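Home | Visits | Builds | Contact

An evening at the Drernow workshop, Hulme

I went to Hulme on a Tuesday in April to see the arm which the members of Drernow are building. They call it Wundilar. The room is shared by 6 projects, so one must ask before moving any chair.

The black gripper was already fixed, and they let it come down slowly beside a green bowl.

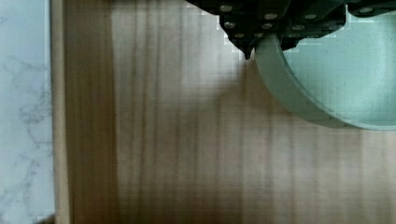 What does such an arm cost to build at home? The members paid 475 pounds for the parts, and the motors took the biggest share of it.

After tea I was shown the older arm, Brerkurari, which lifts 700 grams but is very loud. I stayed until the last bus and I would gladly visit again.

Filed under: Workshop visits, Robot arms
80 shares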